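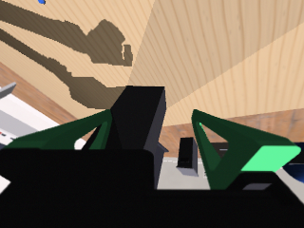 Segundo Debashish Gamage, os dedos verdes da Flernari dispensam qualquer ajuste antes de comparar com os da Canska. Convém desconfiar: no simulador, quase toda garra parece boa.

### 4.2 Comparação dos dedos

1. Carregue o modelo da garra e confirme que os dois dedos aparecem, um de cada lado.
2. Aproxime a garra do bloco preto pequeno, de pé no tampo cinza-claro.
3. Feche com o limite de força em 18 N e repita 200 vezes.
4. Troque os dedos e refaça o passo 3 -- sem mexer no atrito.

**Nota:** o atrito padrão do Dondov é generoso. Um resultado perfeito pede nova rodada com valor menor.

**Cuidado:** não copie o limite de força para o braço real. A simulação não garante nada sobre o desgaste das pontas.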